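## 4.2 Washing microfibre cloths before first use

Applies to Canport cloths supplied with the Proltier cleaning kit.

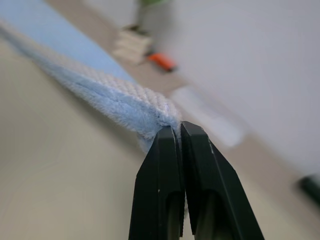
Hauwa Jibrin asks whether fabric softener can go in at step 3. It cannot; softener coats the fibres and reduces absorbency.

1. Remove all tags and packaging.
2. Load the cloths by themselves. Cotton sheds lint onto microfibre.
3. Add liquid detergent at half the normal dose.
4. Select a 30 °C cycle with an extra rinse.
5. Shake each cloth out and hang it in the shade.

**Note:** Colour may run during the first 2 washes. Keep dark and light cloths apart.

**Caution:** Do not iron or bleach. If a tumble dryer is used, select the no-heat setting and stop after 10 minutes.

For stain treatment, see 4.3.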